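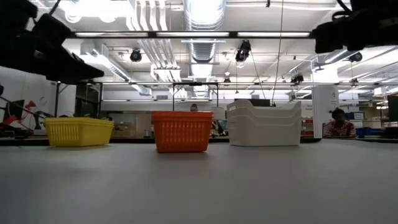
Last changed: September, by Benoît Arnaud

drernolon-bins: README

Perception + grasp planning for open containers on a flat table, two arms. Part of the Drernolon stack. Notes are short, fill in gaps if you find them.

What it does

Takes a view of the table, finds each container, fits a rim polygon, hands grasp candidates to the planner. One candidate list per arm. Left arm gets first pick on anything left of the table midline, planner can swap them if the path is bad.

Current classes: basket_low (the yellow one), basket_tall (orange), tray_stack (white nested bins). Color is NOT used for the class, only for debug overlays. Don't add it back.

Data

524 episodes recorded, 475 kept. The rest dropped for bad timestamps between arm state and video, list is in dropped.txt with the reason per episode. 41 of the kept ones are held out for eval. Please don't train on those, it has happened.

Each episode folder:
video, fixed view
joint states, both arms
gripper opening, both arms
table plane fit
labels (rim polygon + class, per container)

Labels done by Anatole Perrin and me. Where we disagreed the polygon is the outer edge of the rim. Tray stacks get one polygon for the top tray only, plus a stack flag. No count of trays, you can't get it reliably from the side.

Setup

Needs the Loltley driver for the arms and the usual Python env. Then:

make env
make calib
python run_bins.py --dry

Dry run plans and prints, does not move. Do this first every time you touch the calibration. Look at the plane residual it prints, if it is over 3 mm redo calib and don't bother reading the rest of the output.

Without --dry it moves. Hand on the stop.

Config

All in bins.yaml. Ones you'll actualy change:

workspace: polygon on the table plane. Anything outside is ignored, and that is what keeps people and monitors behind the table out of the detections. Keep it tight at the back edge.
rim_min: shortest rim edge to accept
arm_pref: left, right, auto
park_pose: arms up and out of the view before a detection pass

If park_pose is wrong a gripper gets in front of a rim and the polygon comes out with a bite in it. Planner will happily grasp the bite.

Known problems

Slotted and perforated walls: depth goes straight through the openings and you get points on the table behind. Rim fit is fine, wall fit is garbage. We only use the rim for grasping, so leave wall_fit off.

Nested trays: the layered rims get merged into one thick rim. Gripper then closes on two trays and lifts both. Anatole has a branch (rim-split) that helps, not merged, breaks basket_tall.

Bright ceiling: exposure settles on the lights and the arms go nearly black. The arm mask comes from joint states and not from pixels so it still works, but the overlay looks wrong. Lock exposure before recording. Script does not do this for you yet.

Planner sometimes returns an empty list with no error. Means both arms were rejected on collision. Run with --why.

Changes

Renamed bin_stack to tray_stack everywhere. Old labels need convert_labels.py, run it once only, second run doubles the flags
Moved collision meshes to the Marchetti format
Removed the Brukel viewer, too slow. Use the web one
Plane fit now saved per episode insted of per session

TODO

exposure lock in the record script
merge rim-split or kill it
handover between arms for the tall basket
tests for convert_labels

Questions to me, label stuff to Anatole. Bug reports with the episode number and the dry run output please, a screenshot of the overlay alone is no use.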